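About Vesero

Vesero teaches robots to do small household and workshop jobs by having people show them how. One of our operators sits down at the controls, guides the arm through a task from start to finish, and the robot's software learns from the recording. We've been at it for 7 years now, and we still get a kick out of watching somebody's very first run!

We started out in a single rented room at the back of the Arsenault building, with a secondhand desk, one arm and a long list of chores we wanted to try. We still have the list (it's a lot longer these days), and we still work in the same building, only now we have most of the ground floor. Every bench gets a cloth, a few cameras and an arm, and whatever the day's job calls for goes in the middle.

A lot of those jobs involve opening and closing things. Drawers, lids, doors, boxes with a lip you can barely get hold of. People do this all day long without a thought, and it's wonderful material for teaching, full of little decisions about where to push and when to let go.

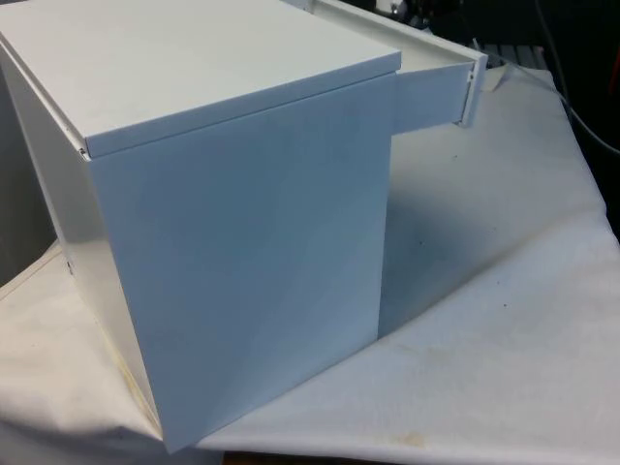 The white cabinet on the bench, drawer out.

Plain metal cabinets are a favorite around here. They have big blank sides with nothing on them to aim at, so an operator has to pay close attention to edges and seams. New operators often rush at first. Give them an afternoon and they start slowing down right before contact, easing in, backing off a touch, trying again from a better angle. We keep the tries that go wrong as well as the ones that go right, and we label them all. 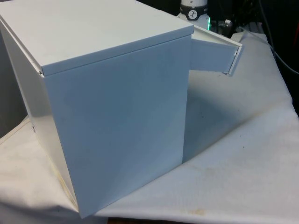
Our library of tasks is called Celtomell. It holds 635 of them at the moment, each one written up in everyday words so that a person who has never touched a robot can read the card and get going. A card says what's on the bench, where the job begins and what counts as finished. If two operators read the same card and do two different things, we rewrite the card. (We've rewritten some of them so often that the original author wouldn't know them.)

How we show a robot a task depends on the job. For some, we switch the arm to a free-moving mode and lead it by hand, which is great for short motions and for getting a feel for its reach. For the rest we work by remote control, with the operator at a station called Porer that we designed and built ourselves. Porer puts the bench view and the close-up view from the wrist side by side, and most people end up with a strong opinion about which one to watch. Wrist people and bench people have been arguing at lunch for years!

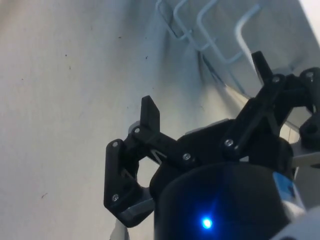 Thin things are where the close-up view really earns its keep. Wire, sheet metal, the edge of a tray: you want to see both fingertips and the part you're going for, and you want to see them big. We spend plenty of time practicing approaches with no grasp at all, just bringing the fingers in and taking them out again until it feels easy.

There are 68 of us now. Some came from machine shops, some from kitchens and classrooms, and a good number had never used a robot before they walked in. Every new operator spends 2 weeks paired with someone experienced before running a bench alone, and everybody in the company, office staff included, takes a turn at the controls. It keeps the people who write software talking to the people who use it, and it's a lot of fun.

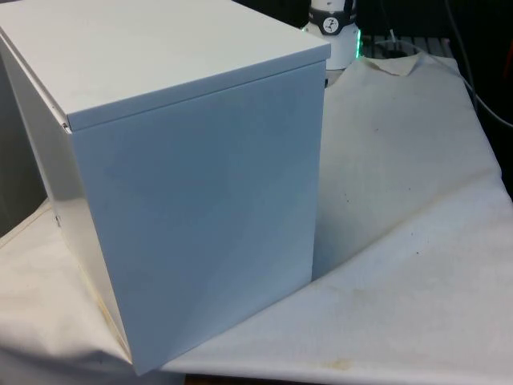 Cabinet and arm at one of our cloth-covered benches.

We hold an open house every November, with a few benches set aside for visitors to drive. Kids are welcome and tend to be very good at it. School groups and clubs can also ask for a visit at other times of the year through the contact page, and open positions are listed under Jobs. We train from scratch, so if you're patient, like working with your hands and don't mind doing the same drawer many times over, please get in touch.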